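How do you shop for a robot?

Buying a robot is a bit like getting a puppy. The puppy is only the start -- you need a bed, a lead and lots of food too!

Oksana Semeniuk plans the robot shopping at Bendside, a workshop where robot arms sort electronic parts. Before she spends a penny, she asks what the robot will pick up. Round circuit boards? Thin, bendy wires? Each needs gripper fingers that can hold it gently.

Fingers, boards and wires at Bendside: 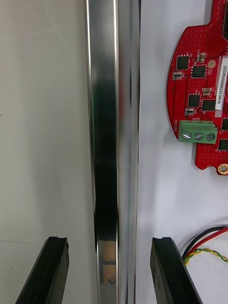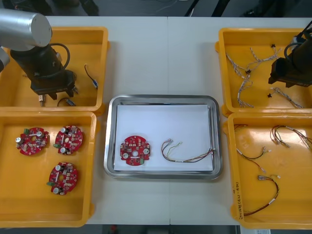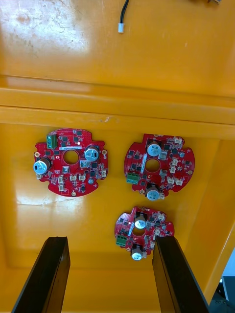
What goes on the list?

The arms come first, and they cost the most. Then come the grippers, a strong table, cables and plenty of trays. Oksana wanted 15 trays, with a few spares for when one cracks. She also saves money for repairs, and keeps 90 minutes free each month for check-ups.

Have a go!

Pretend you have 200 coins to set up a robot that tidies your pencils. How many would you spend on the gripper? How many on pots to put the pencils in? Draw your robot, write the prices next to each part and add them all up -- and remember to save some coins for mending it!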